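Chapter 3
Bed Making and Linen Handling

Bed linen is laid in a fixed order: protector, fitted sheet, flat sheet, cover. Faults in a lower layer carry through to those above it, so the fitted sheet is corrected first.

3.1 The fitted sheet

Seat the two corners at the headboard, then the two at the foot. Draw the fabric towards the sides — never lengthwise alone — and smooth from the centre outward. Allow 35 mm of tuck beneath the mattress edge. Remove loose articles before the flat sheet is laid. 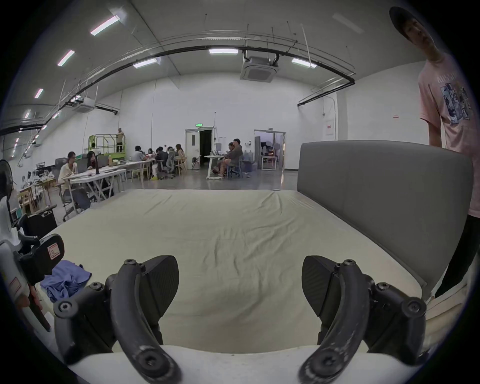
Figure 3.1 Fitted sheet with creases near the centre and a blue cloth on one corner.

Creases of this kind are worked out by hand before the next layer goes on. Section 3.2 deals with the flat sheet and the folding of corners.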